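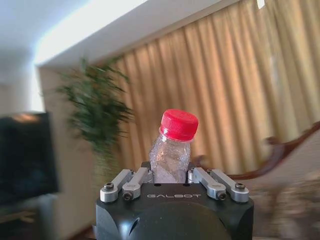 Grurosow household handling data: progress report
To: Konrad Pawłowska, Clometti
From: Žydrūnas Sproģis, Stodeo
15 Jan 2021

Summary

We are in good shape, and I'm happy to be writing this one. The target for this stage was 1,000 accepted episodes of simple tidying work in furnished rooms. We have recorded all of them except 26, and those are scheduled for the next room booking. The living room set is the part I'm most excited about (more on that below).

What we collected

Each episode is one short attempt at one small job: pick up a bottle, stand it upright, move it to the other end of the table, put it down. The wrist camera runs the whole time and we log the arm and finger positions along with it. Operators write a one-line note in plain words at the end. We keep failed attempts too, with their own tag, because the Adomaitis training team asked for them and they have already found a use for them in grasp scoring.

Bottles got a set to themselves, 174 episodes in all. Clear plastic is hard on the depth estimate, and crumpled plastic is worse, so we went after it on purpose. We vary which way the neck points, where on the table the bottle starts and how far open the fingers are at the beginning.

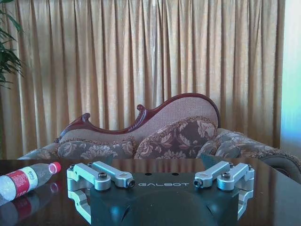 Polished tabletops turned into a subject of their own. Early versions of the model would sometimes reach for the reflection of an object and close on nothing, which was quite something to watch! Adding more starts with the object lying down on a shiny surface has helped a lot. In the last internal check the model finished 90 percent of the bottle pickups on glossy tables. I'd like to see that repeated in a second home before we lean on it.

Problems

Motion blur is still with us. When operators swing the wrist quickly between jobs the background smears, and some early episodes had to be redone. We now ask for a slower approach and a short pause before the grasp. Sorting also took longer than planned, mainly through differences in how people worded their notes. We wrote a one-page guide and it has settled down.

Next steps

Finish the remaining episodes, then start on soft items such as cushions and folded cloth. The full set should reach you in May, with the tags and notes included. We are inside the budget for rooms and a little over on operator hours; the revised sheet is attached. Konrad, if you can spare an hour for a call once you've looked at the sample clips, I'd love to walk you through the glossy table results.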